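Section 4. Hand-held gripper sessions: table rules and good practice

Applies to all two-gripper sorting work, snacks to bowl. Read before the first session, not during. Replaces the old sheet taped inside the Drellier case lid.

4.1 Before you start

1. Wash and dry hands. No hand cream.
2. Wipe the finger pads, both tools, lint-free cloth. Let them air dry.
3. Check every pivot pin. Any wobble, tag the tool out and take the spare.
4. Cloth flat, no ridges under the pile.
5. Open the jaws fully and close them once, each side. Should move the same. If one side lags, see 4.5.
6. Bowl toward the back of the table, snacks in front of it. Leave room for the jaws to open.
7. Run cables out to the side. Never under the pile.

Note: plants, clocks, tissue boxes and so on can stay where they are. Don't tidy between takes. If something gets bumped, leave it until the take is over and then write it down.

CAUTION: sealed packs only. A split jelly pouch on the pads means a full clean, some 30 minutes gone.

4.2 Picking

1. Come in slow. Look at the pack, then close.
2. Pouches: hold across the flat face with both pads. Keep off the seal if you can.
3. Stick packets: jaw tips only, light squeeze.
4. Foil-wrapped chocolates: low approach, don't press down into the cloth.
5. One pack per jaw. If two come up together put both back and start that pick again.
6. Both hands may work at once but do not cross the jaws over each other. 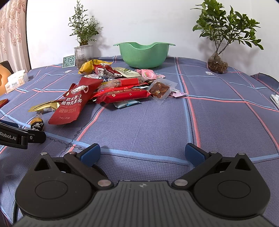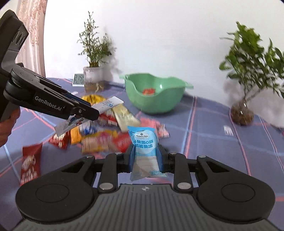
Photos: Adoración Figueroa / Masevden

4.3 Placing

1. Carry the pack over the rim, then lower. No dropping from height.
2. Open the jaws all the way before you back out. Half-open jaws drag the pack out with them.
3. Don't hook the bowl handles with the fingers. Bowl moves, take is void.
4. Missed the bowl? Leave it where it lands, finish the other hand's move, then pick it up as a normal pick.

CAUTION: keep free fingers away from the linkage arms while closing. They pinch. Sleeves rolled up or pushed back, rings off.

4.4 Stopping rules

Stop straight away if:
- a pack leaks or tears
- a cable snags or pulls tight
- a jaw sticks, open or closed
- anybody else reaches over the table
- your wrist hurts. Say so, don't push thru it

After any stop, set both tools down with the jaws open and log the reason before you restart. Plain words are fine: "pouch slipped", "cable caught on cloth". Use the Disow log sheet, colour code in the last column. Teodor Chiriac signs off the stops at the end of the day, he will send back blanks.

Breaks: 13 minutes minimum between blocks. Not optional, not saved up for later.

4.5 If one side lags

1. Jaws open, tool off.
2. Look for crumbs or bits of wrapper round the pivots. Soft brush, no compressed air.
3. Try again, empty. Open, close, open.
4. Still lagging: tag it, fault code 28, into the Manninen tray. Do not loosen the pins yourself.

Note: pads are replaced at 800 picks or when the surface goes shiny, whichever comes first. Always change them in pairs, a new pad agianst a worn one grips crooked.

4.6 Packing up

1. Wipe pads again.
2. Cables coiled loose, no tight bends at the plug end.
3. Snacks back in the labelled tub. Damaged ones in the bin, and note it on the sheet.
4. Cloth shaken out outside.
5. Log sheet in the folder before you leave.

Section last changed 2021-05-26. Next check in July. Cleaning products for the pads, see Section 6.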